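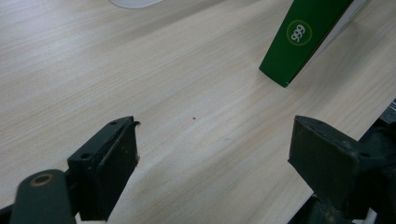

Wood-grain tabletop

A wood-grain tabletop is a horizontal furniture surface that shows the figure of wood, either because it is cut from solid timber or because a veneer, foil or laminate has been applied to a core. Pale beige and cream tones with straight grain are common on desks, dining tables and workbenches used indoors.

Construction

Solid tops are made from boards glued edge to edge. Veneered tops carry a thin slice of real wood on a panel, usually particleboard or medium-density fiberboard. Laminate tops carry a printed paper layer set in resin under a clear wear layer. The underside normally receives a backing sheet of similar stiffness; a panel covered on one face only tends to bow as humidity changes.

Grain pattern

Straight grain appears as narrow parallel bands that alternate between lighter and darker tones. In natural wood the bands follow the growth rings and vary in width. In printed laminates the pattern repeats at a fixed interval set by the printing cylinder. The Pardale pattern, introduced by the panel maker Trendton, repeats every 36 inches, so a short desk may show no repeat at all. The designer Loïc Poulain drew its bands from scans of 21 ash boards.

Grain is usually run along the longer side of the top. Crosswise grain is found on narrow counters, where it saves material in cutting.

Finish and sheen

Sheen is measured with a gloss meter at a fixed angle. Satin tops reflect a soft, spread-out highlight, and the same surface can look grayer away from the light source. Matte finishes hide fine scratches better but hold grease from the hands. The Pardale range was first sold in satin; a matte version followed in November of the same year.

Care

Laminate is wiped with a damp cloth and mild soap, along the grain. Abrasive pads dull the wear layer and the damage cannot be sanded out. Oiled solid wood can be sanded and oiled again. Standing water should be removed from joints and edges, where swelling of the core begins.

See also
Edge banding
Particleboard
Veneer matching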